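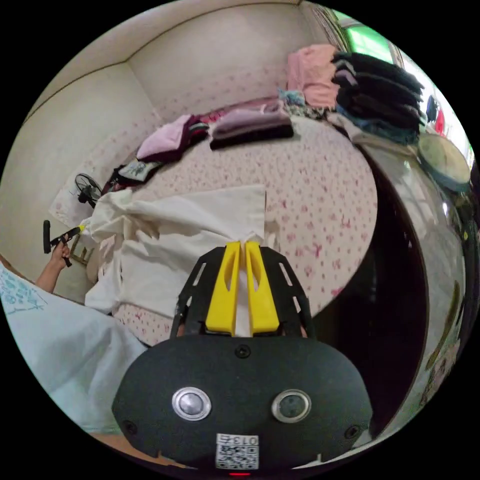 *Figure 2.1. A fold of white fabric between the fingers of a hand-held gripper. A second gripper is held at the left.*

# Chapter 2: Showing the Task by Hand

A robot can be shown a task in 2 ways. In remote control, the operator drives the arm from a distance, and the arm's own joints are recorded. In hand-held demonstration, the operator carries the gripper and no arm is present. This chapter treats the second method and returns to remote control in Section 2.4.

The hand-held method records the path of the gripper, the opening of the fingers, and the view from the tool. It doesn't record joint angles. These must be computed later for a given arm, and some paths will prove to be out of its reach. The Wuvley course set, used in the exercises, contains 400 demonstrations of cloth handling, 40 of which are held back for testing.

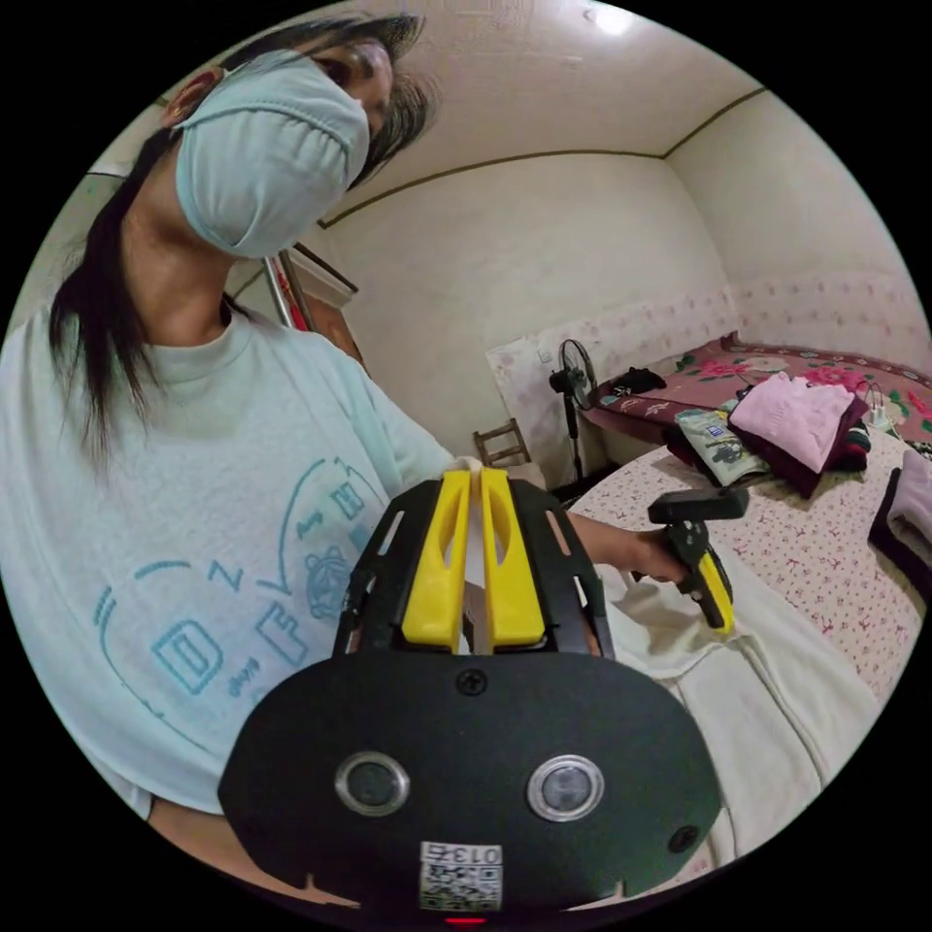

*Figure 2.2. Operator with two hand-held grippers beside a bed. The smaller one is held out over the bedding.*

## 2.1 Two-handed tasks

Cloth is hard to handle with one gripper. A single grasp fixes one point, and the rest of the material hangs or drags. With two grasps the operator can set the tension between them. Both tools must then be recorded on a common clock, and the position of each must be known relative to the other. 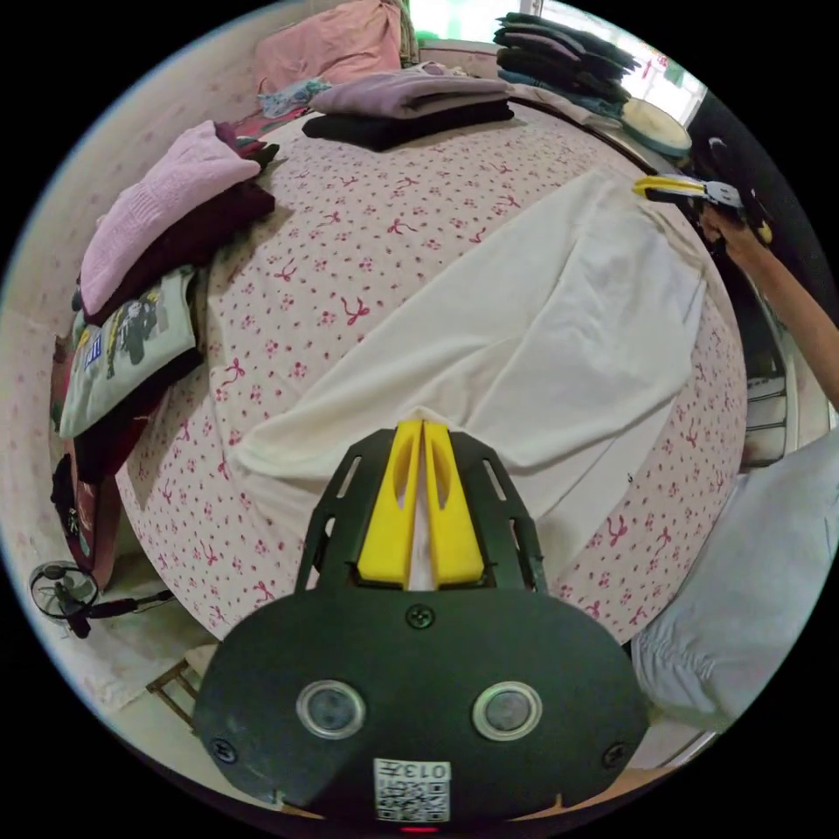

Grasp choice is the first decision in any folding task. The usual rule is to take points far apart, so that the edge between them can be drawn straight. A cream-white cloth spread diagonally over a bed, wrinkled and only partly unfolded, has a second gripper pinching its far corner while its near edge is pulled toward the first. The Winberg notation used in this book writes such a pair as (near edge, far corner). Either grasp may be released and remade during a demonstration, and each change starts a new segment.

Segments are marked by finger opening alone. A segment begins when the fingers close
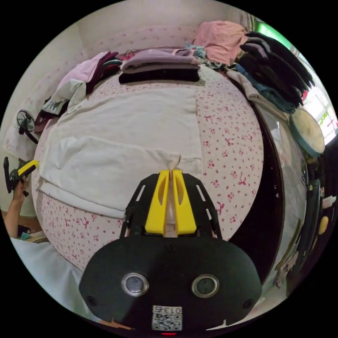

and ends when they open past the release threshold. Short closures without cloth are removed in the cleaning step described in Section 2.3. The threshold is set separately for each tool, as finger wear shifts the closed reading.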